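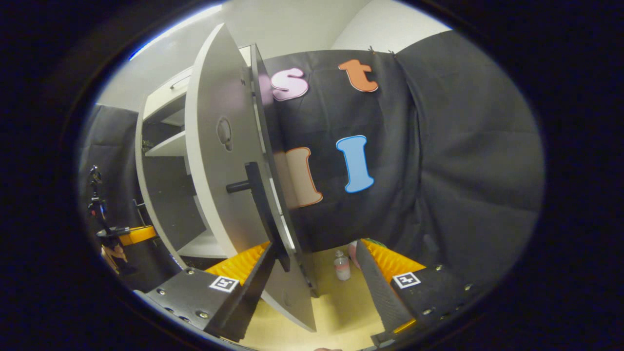 Porque é que no hospital há pessoas que chegam depois de mim e são atendidas antes?

Porque nas urgências a ordem depende da gravidade do problema de cada um. A hora de chegada só desempata. Quem corre mais perigo entra primeiro, mesmo que tenha chegado há um minuto. Chama-se triagem.

Triagem. Palavra esquisita. Vem do francês, de um verbo que quer dizer escolher, separar. Como quando separas as meias por cores, só que com pessoas e com muito mais cuidado.

Como é que funciona

Chegas. Dás o nome no balcão, ou dá o teu pai, a tua avó, quem for contigo. Depois esperas um bocadinho e um enfermeiro chama-te para uma salinha. Ainda não é a consulta! Muita gente confunde. É só a triagem, e costuma demorar poucos minutos.

O enfermeiro faz perguntas. Onde dói? Desde quando? Caíste? Vomitaste? Tomas algum remédio? És alérgico a alguma coisa? Responde tu, se conseguires. Os adultos às vezes respondem por nós e enganam-se (a minha mãe dizia sempre que me doía a barriga, e doía-me era a garganta).

E depois mede coisas:

A temperatura. Termómetro no ouvido, na testa ou debaixo do braço.
O pulso, ou seja, quantas vezes o coração bate num minuto.
O oxigénio no sangue. Uma espécie de mola no dedo, com uma luzinha vermelha. Não pica.
A tensão arterial, às vezes. Uma braçadeira que aperta e depois larga.
A dor. Para isto não há máquina, tens de ser tu a dizer. Há uma régua com caras, desde a que sorri até à que chora, e apontas para a tua.

Não vale exagerar na régua para passar à frente. Também não vale fazer-se de forte. Diz o que sentes e pronto.

As cores

Em muitos hospitais, em Portugal e noutros países, cada pessoa recebe uma cor. Pode ser uma pulseira, um autocolante ou só uma marca no computador. São cinco as mais usadas:

Vermelho - emergência. Entra já, nem passa pela sala de espera.
Laranja - muito urgente. Espera muito pouco.
Amarelo - urgente. Tem de ser visto, mas aguenta um bocado.
Verde - pouco urgente. Pode esperar mais.
Azul - não urgente. Se calhar podia ter ido ao centro de saúde.

Atenção que nem todos os hospitais usam estas cores. Há países com números em vez de cores, e há hospitais de crianças com regras próprias, porque o corpo de um bebé não é igual ao corpo de um adulto. O coração de um bebé, por exemplo, bate bem mais depressa, e isso é normal.

Uma tarde em Flodell

Vamos imaginar a sala de espera do Hospital Kirnard, na vila de Flodell. São quatro da tarde, há quatro pessoas.

A Áine tem 9 anos e torceu o pé no recreio. Dói, está inchado, mas ela mexe os dedos e está bem-disposta. Verde.

O Ryszard tem 70 e tal e sente um aperto no peito. Chegou depois da Áine. Laranja! Passa à frente dela, claro. Um aperto no peito pode ser o coração.

A Peiyu tem sete anos e febre alta desde ontem, está molinha e não quer beber água. Amarelo.

O Thiện tem uma borbulha na perna que lhe faz comichão há três semanas. Azul. Vai esperar. Trouxe um livro, fez bem.

Quem entra primeiro? O Ryszard, depois a Peiyu, depois a Áine, e por fim o Thiện. A Áine tinha chegado antes de todos e é a terceira. Parece injusto? Agora imagina que o Ryszard era o teu avô.

E se eu piorar enquanto espero?

Diz logo. Logo! Ao adulto que está contigo, e ele avisa o enfermeiro. A cor pode mudar. Quem era verde pode passar a amarelo se começar a sentir-se pior, e há hospitais em que os enfermeiros voltam à sala de espera de vez em quando para ver como estão as pessoas.

Coisas para avisar depressa: custa-te respirar, a dor ficou muito mais forte, estás com tonturas, vomitaste, apareceram manchas na pele, sentes-te esquisito e não sabes explicar. Esta última tambem conta.

Porque é que demora tanto?

Várias razões. Pode haver muita gente. Podem ter chegado duas ambulâncias pelas traseiras, e da sala de espera não se vê. Pode faltar o resultado de uma análise, que o laboratório precisa de tempo. Pode não haver cama livre lá dentro.

Uma conta rápida, para quem gosta de contas. Se num fim de semana entrarem 233 pessoas nas urgências e cada triagem demorar três minutos, são 699 minutos só de triagem. Mais de onze horas e meia! E ainda ninguém foi ao médico. Se num mês entrarem 2941... faz tu, que eu estou com pressa.

Quem inventou isto?

A ideia é antiga, tem mais de duzentos anos. Começou nas guerras, com médicos que tinham muitos feridos ao mesmo tempo e poucas mãos. Antes tratava-se muitas vezes primeiro os oficias, os mais importantes. Depois houve quem dissesse que devia ser tratado primeiro quem estava pior, fosse general ou soldado raso. Mais tarde a ideia passou para os hospitais normais e foi ganhando regras escritas, para que dois enfermeiros diferentes cheguem à mesma cor.

Quando é que se vai às urgências?

Isso decide um adulto. Para uma constipação ou um arranhão, normalmente não é preciso, há o centro de saúde, a farmácia e linhas de telefone com enfermeiros do outro lado. Em Portugal é o SNS 24. Para uma coisa mesmo grave liga-se 112, de qualquer telefone, e é grátis. Sabes dizer a tua morada de cor? Convém. Rua, número, andar, terra. Treina hoje ao jantar.

O que levar na mochila

Um livro ou um jogo sem som. Um casaco, que as salas são frias. O boneco preferido, se tiveres um. Água e bolachas podem ir, mas pergunta ao enfermeiro antes de comer, às vezes é preciso estar de barriga vazia para um exame.

Palavras difíceis

Triagem: ver quem precisa de ajuda mais depressa.
Urgências: a parte do hospital que atende quem não marcou consulta.
Sintoma: aquilo que sentes e que contas ao médico. Dor, comichão, enjoo.
Pulso: as batidas do coração, que se sentem no punho ou no pescoço. Experimenta, dois dedos, devagarinho.

Para fazeres em casa

Junta os bonecos todos numa sala de espera. Inventa um problema para cada um, corta tiras de papel nas cinco cores e põe-lhes as pulseiras. Depois pede a alguém que faça o mesmo sem ver as tuas respostas e comparem. Onde é que não concordaram?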